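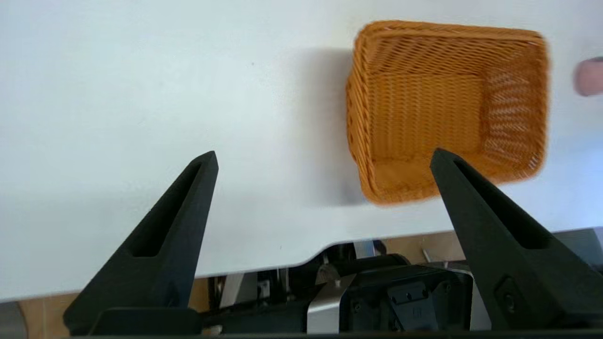
October 31, 2022

Third evening in a row on the arm and I still don't believe in it.

The workshop was cold and the heater by the door had tripped again, so I kept my coat on. I'd promised myself two hours and gave it nearly four. The job is the same as it was in June, when I first wrote it on the wall: pick up the basket, put it down somewhere else. In June I thought that was a weekend's work.

The Fimitz kit claims you can get a useful pick out of it "in an afternoon". I would like to meet the afternoon. The manual has 3 pages on unpacking the parts and one paragraph on calibration, and the paragraph tells you to see the website, where the page is missing. Someone on the Trustel forum says you have to set the wrist offset before you home the joints, someone else says after. I tried both. After is better, or I was less tired when I tried it.

Wicker was probably a daft choice. A plain block has faces, and this has a slanting side and a fat braided rim, and the software draws its outline in a slightly different place every time I ask. Clallulo (the vision part, free, and I can see why) gives each guess a confidence score, always very high, including the time it was confident about my sleeve. I have stopped reading the score.

Looked at what I've spent so far, which was a mistake. 2,481 in parts, counting the first motor controller, the one I cooked. You could buy a lot of baskets. You could pay a person to move them.

To be fair to it, the new fingers are an improvement. The old pair flexed. These are stiffer, and the long recess down the inside means I can add a strip of rubber later without redoing the whole shape. I want to see it lift by the rim before I say anything kinder. The closing speed is still wrong too - it hangs about and then snaps shut as if it's been told off.

Walked over to Đồng at nine for noodles and drew the wrist joint on the back of the receipt. I think the cable is pulling on it when it turns left. That would explain the drift, and it would also mean taking the whole thing apart again, so I am inclined to doubt it until at least tomorrow.

Need: shorter cable, 2 spare bolts for the right finger, a new fuse for the heater. Ring about the bench fee.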